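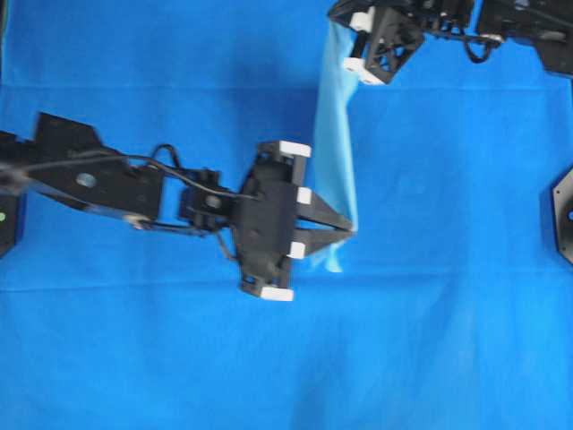

When Retno Teoh first told her neighbour she was going to teach a pair of robot arms to fold the tea towels, he laughed so hard he had to put down his mug. Then he asked if he could help. That was in December, over the back fence, and Hakim Sitompul has spent most of his evenings in her garage ever since.

I'd been promised a cuppa and a quick look, and ended up staying until well past nine, which I gather happens to most visitors. Retno is a retired pattern cutter, and she talks about cloth the way some people talk about their dogs. Hakim repairs lifts for a living, and he talks about everything, including his sourdough, but we got to the robot in the end.

"I'd made the arms already, for no good reason," Retno tells me, pulling a stool over with her foot. "I had a kit for one and I thought, well, it looks lonely. So I built a second. Then they both sat there for months while I tried to work out what you'd want two arms for, and I was standing at the clothesline one afternoon with a towel by its corners, and there it was. You need two hands for cloth. You've always needed two hands for cloth."

The project is called Pastura, after the paddock her family used to look out on when she was a kid, and each arm has a name as well. Bimell is the left and Baumgart is the right. Baumgart, I'm told, is the difficult one.

"He's been rebuilt 4 times," Hakim says. "The elbow, mostly. Retno had the cable run too tight and every time he reached out he'd pull his own plug. You'd be watching this lovely slow movement and then everything would just go limp. So now we leave a good big loop at the joints. It looks like a dog's breakfast but he can get where he's going."

The arms are black, and so are the grippers, apart from the white blocks fixed to them. Behind the grippers the work is done by hobby servos, which Retno buys from a little shop called Vunham, out past the railway yards. She keeps every receipt in a biscuit tin. The damage so far comes to 908 dollars, not counting the kit she started with, and she would like it known that her late husband's boat cost a great deal more and never folded anything.

Before the towels there was paper, and before the paper there was a square of felt, because felt stays where you put it. Cotton was another matter altogether. Retno had expected that, but she says Hakim took it personally.

"I'm used to things with edges!" he protests. "A door is a door. You tell it to go 400 millimetres to the left and it goes 400 millimetres to the left, and it's the same door when it gets there. You pick up a towel and it's a different shape from the one you were looking at a second ago. I went home that first night and couldn't sleep. I got up and practised with a pillowcase in the lounge room."

They settled on a pale blue towel on a much brighter blue cloth, which was Retno's choice. The first covering they tried was an old cream bedsheet, and the camera kept losing the hem against it. She went through her fabric cupboard and held up one remnant after another under the lights until she found a blue that showed the towel's outline cleanly. She still hasn't ironed it, and Hakim brings this up twice while I'm there.

"It's a work surface," she says, not looking at him. "It's allowed a crease."
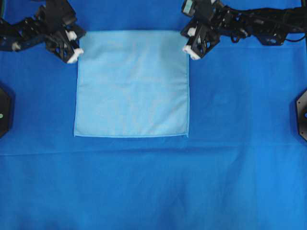 Page last updated: December

The starting position is the part they're fussiest about. The towel is laid out flat and square, hem towards you, and an arm comes in from either side at the top so that each gripper can go for its own corner. Retno does the laying out herself, with the flats of her hands, in a couple of quick strokes I'd guess she has made many thousands of times over a cutting table. Hakim isn't allowed to do it. He has accepted this.

"The corner is everything," she explains. "If you pinch in too far you get a pleat, and if you don't go in far enough you come up with nothing and look silly. I could show a girl how to do that in a morning, when I had girls to train. With these two it's taken me the whole summer — and they still don't have the feel of it. They haven't got any feel at all, poor loves. They only know where they've been told to go."

Where they've been told to go is recorded in a school exercise book, one line to a run, with a tick or a cross and usually a remark. The run before I arrived was number 189, and the remark was "Baumgart sulking." I turned back through the pages and found "good!!" and "too fast, H. fiddled" and, on one page all to itself, "nearly."

I asked what counts as a tick, and this set off a discussion that I suspect has been going on for weeks. For Hakim, the towel has to be lifted, folded once and put down with nothing dropped. Retno wants the edges to meet. She showed me what she meant with her own hands, and then made me do it, and then quietly did mine again.

"She's marking the robot like it's applied for a job," Hakim says. "I keep telling her, we'd be happy with a lot less from a teenager."

Neither of them has any plans to sell it, or to enter it in anything. Retno's granddaughter has suggested they move on to T-shirts, and has been told she can come and build the third arm herself if she thinks it's so easy. There is some talk of a softer pad for the fingertips, and Hakim would like to rewrite the part of the program that decides how fast the arms come down, which he describes to me at length with the help of two teaspoons. Retno lets him finish. She has clearly heard about the teaspoons before.

What she'd really like, she says when he's gone in to put the kettle on again, is a bit more bench. The arms take up most of it now, and her sewing machine has been moved to the laundry, where the light is terrible.

"But he does enjoy it," she says, nodding towards the kitchen. "And I'd only be in here on my own otherwise, talking to Baumgart."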